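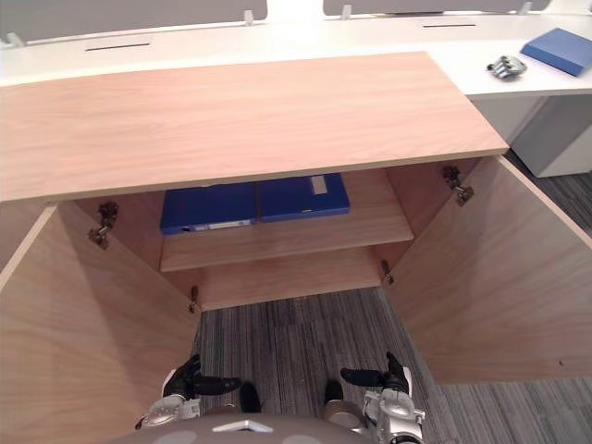 hashmi_wanda
Ok so do you all keep paper copies of your recipes or is that just me? I've got 181 typed up and my sister says put them on a tablet already.

Vilterer
Tablet. I haven't printed one in 4 years and I don't miss it!
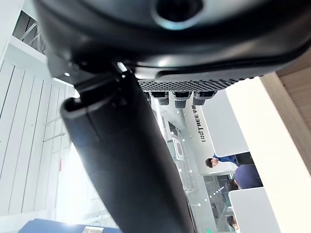 keltedska
Nope, paper. My tablet goes to sleep every time my hands are covered in dough (every time!!) and I end up poking it with an elbow.

Vilterer
You can turn that off in settings lol

hashmi_wanda
Wait, where in settings?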